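Print this page | E-mail this page

Product review: Drultitz floor-standing column lamp

Last updated: December

The Drultitz column lamp was submitted to the furnishings panel for assessment as a low-level light source in shared residential lounges, reading rooms and corridors. The panel has previously reviewed table and wall-mounted fittings from other suppliers, and the same criteria were applied on this occasion: stability, quality of light, ease of assembly, cleaning and cost over the expected service life.

The lamp consists of a single upright column in a pale neutral finish, a weighted base and a strip of light-emitting diodes set along one side. The strip may be set to warm white, cool white or one of several colours by means of an in-line switch. The supplier also offers a remote control, which was not included in the unit under review.

Assembly was carried out by Rūta Liepiņa and required 30 minutes, the greater part of which was spent on the base. The instructions are printed in a very small typeface and refer throughout to a washer that is labelled differently on the parts bag. Sites ordering several units are advised to prepare one lamp in full before opening the remaining cartons. The hex key supplied is adequate, although a longer one makes the final tightening considerably easier.
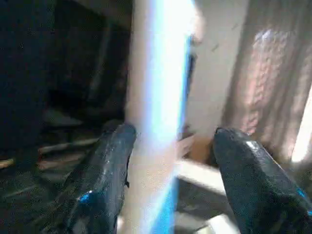 On quality of light, the panel's opinion was divided. Rimantas Zariņš considered the cool settings well suited to a darkened lounge in which residents are watching television, as a moderate glow is thrown on the adjoining wall and the ceiling remains dark. Radoslava Bartoš found the blue setting too strong for a room used late in the evening and asked that the warm white setting be the default wherever the lamp is placed near bedrooms. The panel has adopted her recommendation. The unit does not retain its last setting after being switched off at the wall — a shortcoming that will be felt at sites where power points are isolated overnight.

None of the settings is sufficient for reading. A separate task lamp will be required beside any armchair intended for that purpose, and the panel continues to recommend the Foulkes adjustable model.

Stability was acceptable on hard floors. On deep carpet the column leaned slightly until the base had been turned and reseated. The cord leaves the base at the rear and measures 580 millimetres to the switch, a distance some residents may find awkward if they are unable to bend with comfort. The finish marks readily and should be wiped with a soft, damp cloth only. Abrasive cream cleaners dulled a test patch near the foot of the column.

The panel also compared the Indunach corner light, which is heavier and slightly dearer. Its colour range is narrower, but its switch is mounted at hand height and the cord is appreciably longer. For corridors and for residents with limited mobility, the Indunach unit is to be preferred.

Overall, the Drultitz lamp is approved for lounges and waiting areas, subject to the default setting described above. It is not approved for reading rooms. Orders should be placed through the Barnby store using catalogue number 523, and enquiries concerning replacement switches may be directed to Wanpen Jaidee.

Related reviews
Foulkes adjustable task lamp
Indunach corner light: second assessment
Armchairs for shared lounges
Window coverings and glare
Extension leads and power boards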